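Clikix countertop soda maker – six months in
Posted 9/6/18

I bought the Clikix in April with a birthday gift card and I've been meaning to write this up ever since, so here goes! Short version: I love this thing and it gets used every single day.

We are a fizzy water household. Two of us can get through a case in a weekend if it's hot, and I was tired of hauling it up the stairs. I looked at the Maltenen first (a friend has one, it makes good bubbles) but it's tall and wouldn't fit under my cabinets. The Clikix slides right under with room to spare.

Setup took me maybe five minutes. You screw in the gas cylinder, fill the bottle to the line, click it into place and press the big button. Three short presses gives you something gentle, five gives you the kind of bubbles that make your nose sting – which is how I like it. Cold water matters a lot! I keep a jug in the fridge and the difference is huge.

Flavors are half the fun. I tried the Tapia syrups and the grapefruit is wonderful, not too sweet, and a little goes a long way. The cola one I could skip. Mostly I just squeeze in a lime or drop in some frozen raspberries (add them AFTER you carbonate, please learn from my sticky countertop).

The other big plus for me is how few empties we have now. Our recycling used to fill up before pickup day and I was always tying off one bag and starting another.

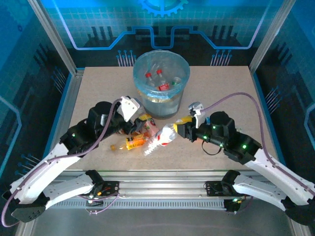
I still buy a bottle of ginger ale now and then, but that's about it, and the bin under the sink finally closes.

Complaints? The drip tray is shallow and the bottle isn't dishwasher safe, so you need a brush. The button also feels a little stiff if your hands are wet. And swapping cylinders means a drive across town for me, so I keep 2 on hand.

I'd buy it again tomorrow – my sister is getting one for Christmas, if she can wait that long!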